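Supply Chain Operations
Unit 6 Notes: Supplier Risk and Safety Stock

Read these notes before the unit workshop. They cover single sourcing, lead time, safety stock and supplier scorecards. Weather and transport disruption were covered in Unit 5 and are not repeated.

1. Single, sole and dual sourcing

The terms get mixed up in student papers, so please use them as follows.

Sole sourcing: only one supplier exists that can make the item. The buyer has no choice.

Single sourcing: several suppliers could make the item, but the buyer has chosen one.

Dual sourcing: the buyer splits orders between two approved suppliers, often unevenly.

Single sourcing usually gets a better price and less paperwork. There is one contract, one set of quality checks and one person to call. The cost shows up when that supplier has a fire, a strike, a cash problem or a bigger customer. Dual sourcing costs more every month, and the buyer has to decide whether the extra cost is worth paying in the months when nothing goes wrong.

A second supplier only helps if it is approved and making parts already. A name on a list is not a backup. Approval for a machined part can take most of a year once samples, audits and test runs are added up.

2. Look past the first tier

Our running case is Vermeulen, a mid-sized maker of pumps for water treatment plants. Vermeulen buys seals from two firms, Fumham and Platisum, and for years its purchasing department recorded the seal as dual sourced. In February both firms missed deliveries in the same two weeks. Both were buying their rubber compound from Cemholm, and Cemholm had shut down a mixing line for repairs.

On paper the risk was spread over two suppliers. In practice it sat with one firm that Vermeulen had no contract with and had never visited. The seal is a cheap part, but a pump cannot ship without it, and 31 finished pumps waited on the floor.

Points to take from the case:

Rank parts by what stops if they are missing. Annual spend is a poor guide.

Ask each critical supplier where its main materials come from, and write the answer down with the date.

Ask again every year. Suppliers change their own suppliers without telling customers.

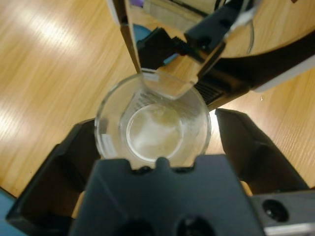
3. Lead time and safety stock

Lead time is the number of days from placing an order to having usable parts on the shelf. It includes order entry, the supplier's production time, shipping, receiving and inspection. Students often leave out the last two. A laboratory that orders a clear glass beaker like the one in the photo may get it in a few days from a distributor's shelf, while a custom glass part of the same size has to wait its turn in a production schedule. The two items may look much alike on a purchase order, and they should not carry the same lead time in the planning system.

Safety stock covers the gap between what you planned and what happened. Two things drive it: how much demand moves around, and how much lead time moves around. A slow supplier who is always on time needs less safety stock than many people expect. A fast supplier who is sometimes very late may need more.

Worked figures for the Vermeulen seal:

Average lead time: 28 days
Average use over one lead time: 727 seals
Reorder point chosen by the planner: 1,000 seals

Safety stock is the reorder point minus expected use during lead time, so it comes to 273 seals. Daily use is 727 divided by 28, or just under 26 seals. The safety stock therefore covers a delay of a little over ten days. The February delay was two weeks. Work through what happened on each day after the stock ran out, and note where the planner could have acted earlier.

4. Supplier scorecards

A scorecard should be short enough that someone fills it in. On-time delivery, quality rejects and response time to problems are enough for most parts. State how each one is measured. "On time" can mean the date the supplier promised, the date the buyer first asked for, or the date after three changes, and the scores will differ a lot.

Share the scorecard with the supplier. Many disputes come down to the two sides using different dates.

5. Before the workshop

Bring one product you know well, from work or from home, and a list of its main parts. For each part, mark whether you think it is sole, single or dual sourced, and how sure you are. Guesses are fine if they are labeled as guesses.

Recalculate the seal example with a lead time of 31 days and the same daily use. Keep the reorder point where it is and state the new safety stock.

Written answers are limited to two pages and are due August 9, 2024.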